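Husteo Tabletop Objects, README

Husteo is a small collection of notes and pictures covering plain household objects on a gridded table. It is meant for people working on sorting and tidying layouts who need simple shapes with few markings. Last edited 2nd July.

Setting

All entries use a white tabletop with a dark grid. The surface is the same throughout. Object names are short and generic, and each name is used for one object only.

Containers

The tub is listed as tub_olive. It is shallow, open at the top, and has a thick rounded rim. The sides slope in toward the base, so the floor area is smaller than the opening. Use the inner floor when planning placement.
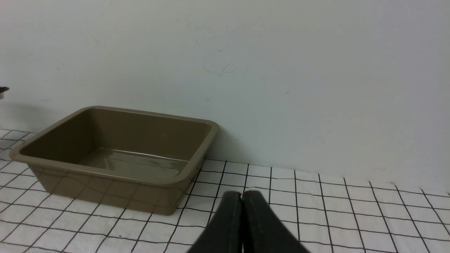
Maintained by: Voseso Household Objects Group

The plastic has a slight sheen. Under overhead light the floor of the tub shows pale streaks, which should not be labeled as contents. Shadows on the wall are left unlabeled as well.

Small items

The ball is listed as ball_offwhite. It is matte and close to a table tennis ball in size. The color is a little warmer than the tabletop, and thresholds based on brightness alone will tend to lose its outline. Faint smudges are treated as part of the surface and get no separate label. 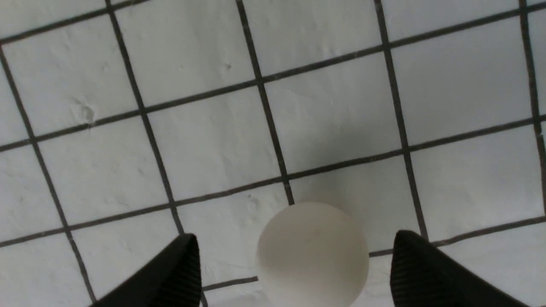 File layout

objects.csv: one row per object, 8 columns
notes.txt: free text, 25 entries
labels/: outlines, version 3

Known issues

Two rows in objects.csv still use the old Drendari names. They will be corrected in the next release.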